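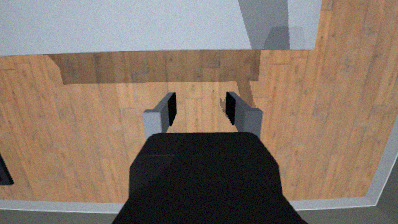
*Câmara do pulso, garra aberta e vazia, chão de madeira por baixo. Simulação.*

Abril, 16h20. Continuação da conversa com o Siebe: uma máquina já faz as tarefas chatas da casa e da oficina, ou ainda não? Ele diz que sim "com supervisão". Eu digo que com supervisão também o meu sobrinho de quatro anos arruma a cozinha.

Estado das coisas na Prondden, para quem pegar nisto depois de mim:

- lista de tarefas da Brivside congelada, não mexer sem falar com a Dzifa
- controlador Flasetti na versão antiga (a nova parte o limite de força, ver nota da Afia)
- 774 episódios gravados até ontem à noite, falta rever os últimos

O que me irrita no chão: para nós é o caso fácil. Apanhar uma coisa caída, pousar noutro sítio, acabou. Mas a textura da madeira no simulador é granulosa, os nós e as juntas das tábuas baralham a segmentação e a política hesita em cima de nada. O Kobe quer trocar por um chão liso cinzento. Sou contra – as casas têm soalho, e se não aguenta o soalho mais vale saber já. A faixa de madeira mais escura ao fundo é outro problema, parece um degrau, o planeador de trajectória trata-a como obstáculo umas vezes e outras não. Ver o mapa de alturas com calma. Amanhã.

Perguntas em aberto, sem ordem:

- limite de aproximação ao chão: deixar como está ou baixar? a Comfort acha que baixar
- abertura dos dedos igual para todas as tarefas, quando devia depender do objecto
- quem paga as horas de GPU de maio??
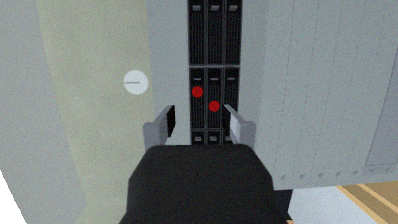 ## Oficina / painéis e módulos

Aqui é onde a conversa muda. Módulos pretos nervurados em três colunas, calhas finas entre eles, patilhas cinzentas pequenas em cima. Para uma pessoa com mãos normais, trabalho de aprendiz. Para uma garra de dois dedos é um pesadelo de tolerâncias: o dedo direito tapa logo parte dos módulos de baixo, e é preciso ver para lá do dedo para saber onde se vai tocar.

Marcas vermelhas: duas, na fila do meio, coluna esquerda e coluna central. Na análise usar sempre "esquerda" e "central", não "primeira" e "segunda", que já houve confusão com a ordem dos rótulos no ficheiro do Owusu.

Tentativas com o modelo actual: 88. Boas: 3. Não vou pôr isto em percentagem porque fico mal disposto. Critério de "boa" é o da Dzifa, contacto no módulo certo e recuo sem bater em nada. As falhas dividem-se entre desvio lateral (a maioria, acho, ainda não separei tudo) e paragem antes do contacto, com a garra ali especada até ao tempo limite.

Hipótese da Afia: o preto sobre preto. Corpo da garra preto fosco, almofada preta, módulos pretos, e a estimativa de profundidade perde a aresta. Plausível. Testar com a garra pintada de outra cor no simulador, custa cinco minutos. Se melhorar muito, a política não percebeu nada da geometria e anda só a seguir contraste.

O Siebe voltou à carga às 17h05: que as tarefas de casa estão "quase". Pedi-lhe para definir quase. Disse que me mandava um gráfico.

A minha posição por agora – apanhar e pousar, sim, num sítio que a máquina já conhece. Mexer num painel destes sem ninguém a olhar, não. E a pessoa que fica a olhar custa o mesmo que a pessoa que fazia o trabalho, coisa que nunca aparece nas contas da Brivside.

A fazer:

- [ ] separar falhas por tipo (eu)
- [ ] garra com outra cor, mesma semente 1629 para poder comparar
- [ ] Kobe: mapa de alturas da faixa escura
- [ ] pedir à Comfort o script de revisão, o meu rebenta nos episódos longos
- [ ] responder à Dzifa sobre o critério de recuo

Deixei o treino a correr na máquina do fundo, nao desligar.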